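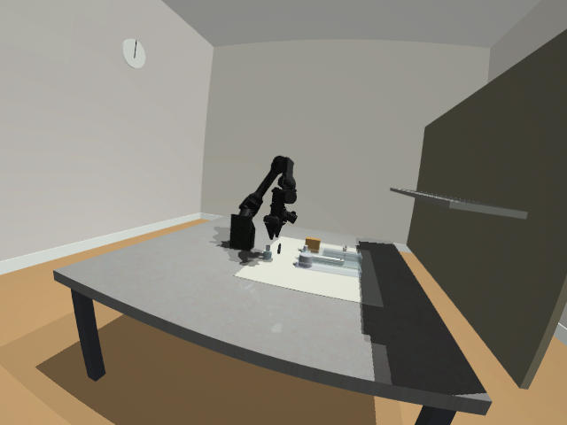
Most gripper comparisons I read are done in simulation now, and most of them stop there. I think that is a mistake, and I say so as someone who spent October running exactly that kind of test.

We put two gripper models on the same simulated arm, the Varnach and the Sampaio, and had each one work a small tabletop layout with a box, a few upright pieces and a clear divided tray. Each gripper got 3,000 attempts. The Varnach came out well ahead, and we nearly ordered it on that result.

Then we borrowed both and ran 800 attempts on the bench. The Varnach dropped the box 58 times, mostly when the fingers closed a little off center. The Sampaio dropped it 26 times. In software the friction on the finger pads was one number that I had typed in myself. On the bench the pads picked up dust by lunch.

The simulator did earn its keep. It caught a bad wrist angle over the tray that would have cost us a set of fingers, and it let us throw out a Watier controller setting in one afternoon. I would use it again for reach, clearance and timing.

But a drop rate from a simulator should not decide a purchase. Vendors should lend hardware for two weeks, and buyers should ask for it before they ask about price. Skumolby already does this for its arms.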